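January, by Renu Garg

Week 3: Small kitchens and where the stuff goes

I grew up in a flat in Gotholm with one drawer, so I care about this a lot! Start with bags. They breed under sinks – keep a few and let the rest go. 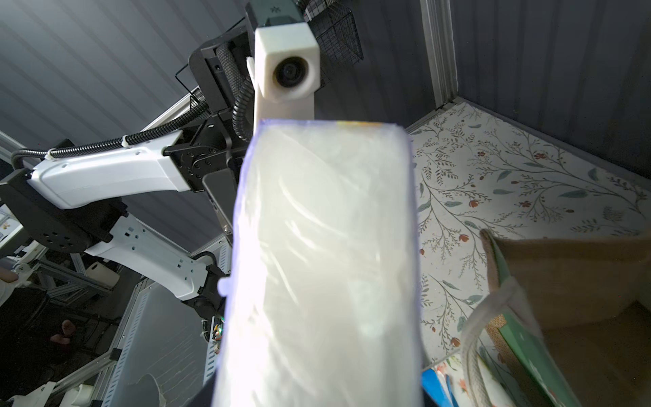 Going up the wall

Hang things before you buy another cabinet. A mesh basket on a bar lets you see there's something in it, and crumbs fall out the bottom (mostly).

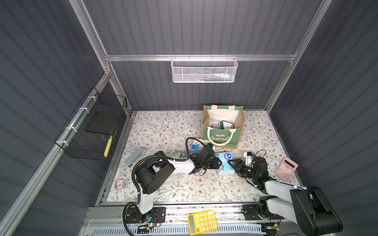 For next time

Read page 78 and sketch your own kitchen, cupboards open please.

Comments

Yogesh Khurana: Is the sketch to scale?

Renu Garg: No, pencil and guesswork is fine!

Brijesh Goel: My bar fell down – longer screws?

Contact: Renu Garg, room 231 | © Plivard Evening Classes | Back to top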